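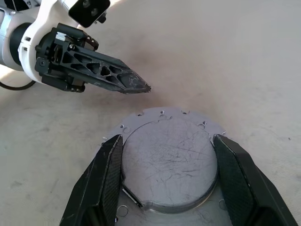 Manipulation Group, Vultenville Robotics Lab

28 November 2024

So the disc project has a result! A small one, and it took me most of the fall to get it, but I promised I'd write up the "when do you let go" experiments once I had numbers I believed, and now I do.

Quick catch-up if you missed the earlier posts. We have a two-arm setup and we're teaching it to work with flanged metal parts. One arm holds the disc, the other arm comes in with the skinny fingers and either takes it or pokes at it, depending on the task. Everything is learned from demonstrations, meaning somebody sits there and drives both arms by hand over and over while we record. Our training set for this is 2,000 demos. My share of those was large and my shoulders would like a word.

The problem we kept hitting was regrasping. The right hand has the disc, the disc is turned a bit wrong, and the policy needs to fix that before the left hand does its part. Last January our policy was terrible at knowing which way the disc was turned. A flange is round. The boss in the middle is round. If you squint (and a network looking at shrunken images is basically squinting) every rotation looks like every other rotation. What gives it away is small stuff: the flat step on the side of the boss, the little notch at the edge of the flange, the spacing of the holes. And guess where the gripper fingers like to go. Right over the edges of the flange, where half of those clues live.

My first idea was more pixels. Just feed it bigger wrist images! I spent two weeks on that and it helped a tiny bit and made training painfully slow. The step on the boss shows up fine when the light catches it, and then you tilt the hand and the bright line goes away and you're left with gray on gray. The scratches made it worse, too. We use the same beat-up parts all the time and the policy was quite happy to learn the scratch pattern on a disc, so it looked brilliant on the old part and fell apart when I swapped in one it hadn't met. I was very excited for one afternoon before I figured that out.

What ended up working is something I've been calling Zeltum, after a street I used to live on, and the name stuck before I could come up with a better one. The idea is pretty simple. Instead of asking the policy for the rotation outright, we let it say "I don't know yet" and we give it a way to find out. There's a small extra head on the network that puts out a spread over possible rotations. If the spread is narrow, go ahead with the handoff. If it's wide, the wrist rolls a few degrees and looks again, and the new guess gets folded into the old one. That's it. It's an old trick from people who do mapping and tracking, and I kept thinking somebody must have a fancy reason for not using it here. If you know the fancy reason, please comment.

The part I'm proudest of is where the labels come from, because I didn't want to sit and mark rotations on thousands of images. The arm knows how far it rolled its own wrist. So if the disc is held firmly, the change in rotation between two looks is free. We train the head so that its guesses have to agree with the roll the arm reports. You do need one real anchor per part to pin down where zero is, and I did those by hand with a cup of coffee and a bad podcast.

"Held firmly" is doing a lot of work in that paragraph. The textured pads on the right hand's fingers grip well, but if the disc slips during the roll, the free label is wrong and you're teaching the network nonsense. I threw out any clip where the finger gap changed while the wrist was rolling. It's a crude filter (a disc can spin in place without the gap changing at all), and I'm sure some bad clips got through.

Okay, numbers. We tested on 12 part orientations, the same ones for both policies, with the starting positions jumbled. The plain policy would usually commit to something right away and be wrong in a very confident manner. Zeltum mostly looked again first, and it finished clearly more of the handoffs. I'm not going to put a percentage on it with a test that small, because I've been burned by my own percentages before and a bigger run is coming. The remaining failures were nearly all the same kind, though, and that I can talk about.

With the left fingers hovering near the flange, their shadow lands on the surface underneath, and in some poses it runs close to the shadow from the disc itself. I'm fairly sure the rotation head is using the disc's shadow outline as a clue. When I masked out the background in the recorded images, a bunch of the wrong guesses flipped to right ones, and (annoying!) a couple of right ones flipped to wrong. So it's leaning on the background for something. I tried random shadows as an augmentation over the weekend and it trained fine but I haven't had arm time to test it.

Other odds and ends:

The long truss fingers on the left are nice for this. They reach over the flange without blocking much of the view from the other wrist, and the pointed tips get in close to the holes. They do flex if you push sideways, so all my demos come in at an angle, which probably means the policy can't do anything else.

Setting the "narrow enough" cutoff was pure fiddling. Too strict and the arm rolls back and forth forever like it's trying to open a jar. I capped it at 2 extra looks and moved on with my life.

I tried the same head on the Igwe parts, the ones with no notch and evenly spaced holes, and it correctly stayed unsure the whole time. I don't know if that counts as a success but it made me happy.

The code is a mess and lives in a branch I'm embarrassed by. I'll clean it up before the Poltavville workshop, where I'm supposed to show this as a poster, and I'll put a link in the sidebar when it's fit to be seen. Next up is the shadow test, then a proper run with parts the policy has never held. If anyone has a pile of old flanges they don't want, in any size that fits between two fingers, I'll pay shipping.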